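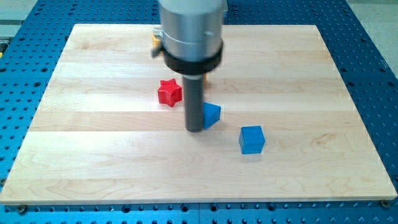

## 4. Workholding: timber panels on a perforated table

Notes: Sneha Semwal, revised 5/18/19

- A threaded-hole table takes a bolt at any grid position. Choose holes close to the corners of the panel.
- The maple board is bolted at its two near corners. Bolt heads stay small and clear of the working area.
- Tighten by hand first, then a quarter turn - more will crush the fibres.
- Leave 2 mm clearance in each bolt hole for seasonal movement across the grain.

Reading for October: Upadhyay handout, p. 68.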